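제4장 박자 뒤에 숨은 시간: 스윙과 그루브 듣기

"메트로놈은 정직한 친구지만 같이 춤을 추러 갈 친구는 아니다."
— 아우렐리오 사발라(Aurelio Zavala), 연습 노트에서

앞 장에서 화성 이야기를 너무 오래 했죠. 텐션이니 대리 코드니 하는 말에 머리가 지끈거렸다면 이번 장은 조금 숨을 돌리셔도 됩니다. 악보를 거의 안 볼 거예요. 대신 귀를 많이 씁니다. 그리고 가능하면 발도요(의자에 앉아 계시다면 양말 바람이 제일 좋습니다).

제가 재즈를 처음 제대로 들은 건 대학 동아리방에서였습니다. 선배가 Kescombe 사중주단의 음반을 걸어 놓고 "여기서 드럼이 어디 있는지 짚어 봐" 하더군요. 저는 자신만만하게 손뼉을 쳤습니다. 하나, 둘, 셋, 넷. 그런데 치면 칠수록 제 손뼉만 혼자 딱딱하게 굴러가는 거예요! 박자는 분명히 맞는데 음악과는 따로 놀았습니다. 선배는 웃기만 하고 설명을 안 해 줬고, 저는 그날 밤 자취방에 돌아와서 같은 곡을 열 번도 넘게 돌려 들었습니다. 템포를 재 보니 분당 148박이었어요. 숫자는 알아냈는데 왜 제 손뼉이 어색했는지는 여전히 몰랐습니다.

그 '왜'가 이번 장의 주제입니다.

먼저 용어부터 느슨하게 정리해 둘게요. 박(beat)은 우리가 발로 세는 그 지점입니다. 템포는 박이 얼마나 빨리 오느냐고요. 여기까지는 초등학교 음악 시간에 배운 그대로예요. 스윙은 한 박을 둘로 나눌 때 앞쪽을 길게, 뒤쪽을 짧게 연주하는 방식을 가리킵니다. 교과서마다 이걸 셋잇단음표로 적어 놓는데, 저는 그 표기를 반만 믿습니다. 빠른 곡에서는 두 음의 길이가 거의 같아지기도 하고, 느린 곡에서는 뒤쪽 음이 아주 짧아져서 다음 박에 매달린 것처럼 들리기도 하거든요. 그루브는 더 골치 아픈 말이라 4.3절까지 미뤄 두겠습니다.

수업에서 이 얘기를 하면 꼭 누가 손을 듭니다. "그럼 정확히 몇 대 몇으로 나눠야 하나요?" 저도 그게 너무 궁금해서 한때 파형 편집 프로그램을 켜 놓고 심벌 소리를 하나하나 재 본 적이 있습니다. Chukwu 트리오의 라이브 녹음에서 73마디를 골라 쟀는데, 같은 드러머가 같은 곡 안에서도 비율을 계속 바꾸더라고요. 피아노 솔로 뒤에서는 조금 부드럽게, 베이스가 걷기 시작하면 조금 더 날을 세워서요. 커피를 몇 잔이나 마셨는지 모르겠지만 그 주말은 참 즐거웠습니다.
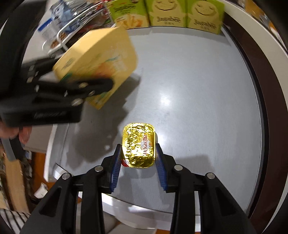

그때 얻은 결론은 좀 싱겁습니다. 비율은 연주자가 고르는 것이고, 함께 연주하는 사람에 따라 달라진다는 거예요. 베이스가 박의 앞머리를 살짝 당기면 드럼은 뒤에 기대도 곡이 처지지 않습니다. 둘 다 뒤로 기대면 어떻게 되느냐고요? 저희 동아리 밴드가 2월 정기 공연에서 몸소 보여 드렸습니다. 5분짜리 곡이 7분이 됐어요. 관객은 25명이었는데 끝날 때는 더 적었던 것 같습니다.

음반으로 돌아가 볼까요. 이 장에서는 세 장을 번갈아 듣습니다. 첫 번째는 방금 말한 Kescombe 사중주단의 데뷔작이고, 두 번째는 Chukwu 트리오의 라이브, 세 번째는 Trirnus 레이블에서 나온 피아노 독주집입니다. 독주집이 왜 끼었는지 의아하실 수 있는데, 저는 드럼도 베이스도 없는 음반에서 스윙을 가장 많이 배웠습니다. 왼손이 시간을 지키고 오른손이 그 시간에 말대꾸를 하거든요. 특히 두 번째 트랙 'Sternusard'의 도입부를 꼭 들어 보세요. 오른손이 늦게 들어옵니다. 처음 들으면 틀린 줄 알아요. 저는 정말로 음반이 불량인 줄 알고 다시 처음으로 돌렸습니다.

이 독주집은 초판을 2,000장만 찍어서 한동안 구하기가 힘들었는데, 다행히 지금은 재발매반이 있습니다. 학교 도서관에 신청하면 사 주는 경우도 많으니 한번 물어보세요. 초판과 재발매반은 곡 순서가 다르니까 트랙 번호 말고 제목으로 찾으시고요. 위의 두 번째 트랙은 재발매반 기준입니다.

듣는 요령을 조금 적어 둘게요. 처음에는 아무것도 분석하지 말고 한 번 통으로 들으세요. 다음에는 라이드 심벌만 따라갑니다. '딩, 딩가딩, 딩가딩' 하는 그 소리요. 심벌이 귀에 붙었다 싶으면 그다음엔 베이스로 옮겨 갑니다. 여기서 많이들 길을 잃는데, 작은 스피커로는 베이스가 잘 안 들려서 그런 경우가 태반입니다. 이어폰을 쓰시면 한결 나아요. 심벌과 베이스가 동시에 들리기 시작하면 둘 사이에 아주 얇은 틈이 느껴질 겁니다. 안 느껴져도 괜찮습니다. 저는 두 달 걸렸어요.

손뼉도 다시 쳐 봅시다. 이번에는 둘째 박과 넷째 박에만 칩니다. 첫째와 셋째에는 발을 구르고요. 처음엔 손과 발이 싸웁니다. 템포가 빠른 곡으로 시작하면 더 심하게 싸우니까 연습은 발라드 다음으로 느린 곡을 고르세요. 발라드는 너무 느려서 오히려 어렵습니다. 사발라도 연습 노트 어딘가에 "느린 곡은 거짓말을 안 받아 준다"고 써 놓았는데, 한 박과 다음 박 사이에 생각할 틈이 너무 많아서 그 틈에서 다들 무너지는 거죠.

4.1절에서는 스윙 팔분음표를 템포별로 비교하고, 4.2절에서는 베이스와 드럼이 박의 앞뒤 어디에 서는지를 봅니다. 4.3절에서 드디어 그루브라는 말을 붙잡고 씨름할 텐데, 라틴 리듬 얘기가 조금 섞입니다. 클라베가 처음인 분은 부록의 손뼉 악보를 먼저 펼쳐 보고 오셔도 좋습니다.

시작하기 전에 준비할 것

공책 한 권과 이어폰이면 됩니다. 공책에는 들은 날짜와 곡 제목, 그리고 '앞', '가운데', '뒤' 중 하나를 적으세요. 드럼이 베이스에 비해 어디에 있다고 느꼈는지 적는 겁니다. 나중에 같은 곡을 다시 듣고 답이 바뀌었다면 먼저 쓴 답은 지우지 말고 그 옆에 새로 적어 두세요. 4.2절 연습 문제에서 그 두 답을 나란히 놓고 씁니다.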